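# gekcombe-recipes

Scanned and typed-up recipe cards from the Gekcombe village cookery collection. README is a work in progress, sorry for the state of it.

12 shares · 3 comments

## What's in here

2176 cards, typed up as plain text, one file per card. Plus one big table (`cards.csv`) with the title, the box it came from, a guess at the decade, and the measures both as written and converted.

Mostly cakes, puddings, chutneys. A lot of marrow. A surprising amount of tongue. Very few salads and the ones there are have jelly in them.

The cards came in 8 shoeboxes. Boxes numbered in the order they were opened, nothing cleverer than that. Box 3 is the damp one. Box 7 is nearly all jam.

## Files

- `cards/` – the text files, named box-number then card-number
- `cards.csv` – the table
- `measures.csv` – old measures and what we turned them into
- `names.csv` – contributors, initials only
- `unreadable.txt` – 100 cards nobody could make out, listed by box. Have a go if you like

No scans in this download. They're big and some have phone numbers on the back. Ask.

## How the cards were typed

By hand. Spelling kept as on the card, so you'll get "desertspoon", "brocolli", "margerine" four different ways. Don't fix these please, someone did in May and I had to put them all back.

Crossings out go in square brackets. Anything written in a second hand gets a plus sign at the start of the line. Those are often the best bits – "+ too sweet", "+ NOT for Geoffrey", "+ double the ginger".

Fronts and backs are in the same file with a blank line and BACK in capitals. If the back was a shopping list we typed that too.
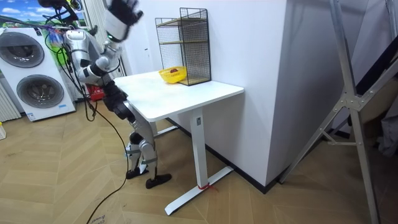 Measures were the hard part. A "teacup" is 150 ml in our table, which is a fudge. A "gill" is a quarter pint but one contributor from further north plainly meant half, so her cards are marked G2 in the notes column. A "walnut of butter" we left alone. "Butter the size of an egg" got 50 g, argue with me if you want to.

Oven temperatures – gas marks kept, Fahrenheit kept, Celsius added in its own column. "Slow", "moderate" and "quick" are 150, 180 and 220. "A Phelan oven" turns up on a dozen or so cards in box 5, it was a make of range people had round here, runs hot, no conversion given. If you've ever cooked on one please write in.

## The decades column

Treat with care. Worked out from the paper, the prices, the brand of suet, whether it says oz or g. Blank means no idea. A question mark means half an idea. Anything mentioning rationing went down as 1940s to begin with and then we found one written in the 70s by somebody remembering it, so teh lot were rechecked.

## Known problems

- 300 or more duplicates. Everyone copied everyone's lemon drizzle. Not removed, because the small changes are interesting, but the `same_as` column only covers boxes 1 to 4
- Box 6 skips a run of card numbers. Nothing missing, just counted wrong
- Pound signs come out funny in some spreadsheets. Open as UTF-8
- "Oltolberg biscuits" are spelt five ways. Search for "olto" and "alto"
- Some cards leave out the flour. They really do. Don't assume we missed it
- Fractions are typed 1/2 and so on, except box 2, where they're decimals. Will sort

## Please don't cook from this blindly

Some bottling and preserving instructions are old and not safe by modern advice, the meat and bean ones especially. These have `old_preserving` set to yes. Read them, enjoy them, use a current book. Same for anything with raw egg if you're cooking for somebody frail.

## Using it

Free for home, school, local history, whatever. If you print a book from it, say where it came from and send us a copy. Don't sell the text on by itself.

Searching is easiest with Genska, the little recipe program – point it at the `cards` folder and it picks up titles from the first line. Any text editor will do as well.

## Changes

**July** – box 8 added. Chutneys re-tagged. Fixed the trifle that had come out as a truffle.

**Before that** – boxes 1 to 7, and a lot of swearing at carbon paper.

## Contact

Fionnuala Ní Bhriain looks after the files. Corrections best sent with the box and card number, otherwise I'll never find it. Evenings after 7 is when I get to them. If one of the cards is your gran's and you'd like her full name put in, or her initials taken out, just say and it'll be done.

3 comments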